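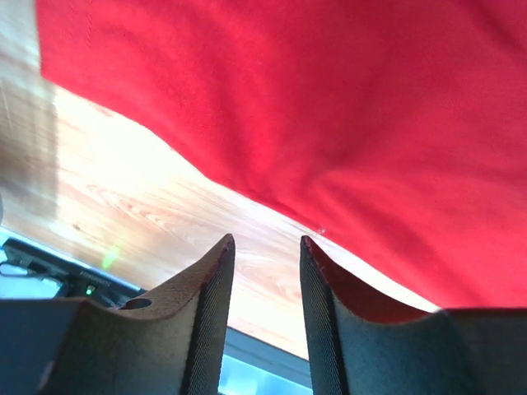 Red fabric with a soft, fleece-like surface over a light wooden surface, Doltum.

Doltum handles returned and unsold textiles for Tunetti and a number of smaller labels. Our group was met at the goods entrance in January by Tuncay Demirtaş, the shift manager, and the tour took almost 53 minutes, including the safety talk.

Goods arrive in wheeled cages and are weighed before anything is opened. The cage on the scale when we passed read 259 kg gross. Each one is logged by sender and then wheeled to the sorting hall, where the contents are divided by fabric type: woven cotton, knits, fleece and mixed fibres. Anything with a zip or metal trim goes to a separate bench.

Fleece is folded in a fixed order. The piece is laid face down, the creases are smoothed towards the nearest edge, and the sides are brought in before the length is halved. Stray threads are trimmed with snips. Staff are told not to pull them, as a pulled thread can open a hem. Finished pieces are stacked 15 high and tied with cotton tape.

Demirtaş said strong reds are kept away from pale stock until they have passed a rub test: a damp white cloth, 3 strokes, checked under the lamp. Failures are sent to Anozie for shredding. Passed goods go to the Warberg store on the afternoon lorry.

The lighting in the hall is uneven. Sunlight on pale wood makes lint hard to find, and blinds are on order for the south side. The baling room was shut for repairs and we did not see it. Visitors need closed shoes, and parking is behind the weighbridge.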